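The case for gray work surfaces
29 June 2025

Most complaints about office lighting are complaints about desks. The fixtures get replaced, the new ones are dimmed, and the glare stays where it was, on a bright white top two feet below the reader's eyes.

When the Basholm reading room was refitted, Candela Bravo specified white tops on all the long tables. The argument was that white reflects more light and so saves power. It does reflect more light. It also sends that light upward into the face of anyone looking down at a page, and it removes the edge between the paper and the table. Readers then tilt the page to find a comfortable angle, and the lamps are blamed.

Dark tops are no better. A sheet of paper on black is a bright patch in a dark field, and the eye has to readjust each time it leaves the page. Zoia Karpenko tried dark tops in the Figueroa drafting office and had them covered within 29 days.

My preference is a light to middle gray with a dull finish. Samples should be judged flat, at desk height, under the lamps that will be used. Suppliers still show them upright by a window - a position in which no desk is ever used.
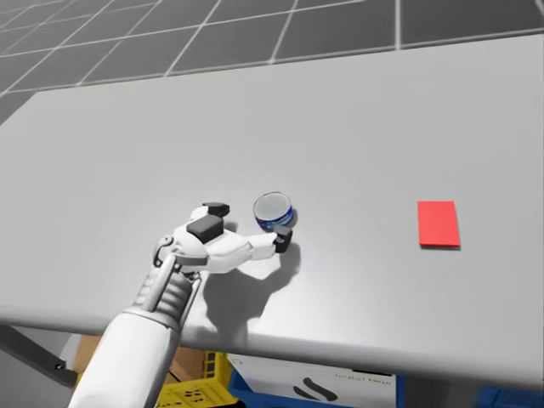
Contrast at the work surface should be enough to find an edge and no more. Specifications rarely state it, and buyers choose from a catalog page instead. On a large light gray tabletop, white parts and black parts can both be told from the background, and a reader's papers, pens and rulers need the same treatment. I would write the gray into the specification first and select the lamps second.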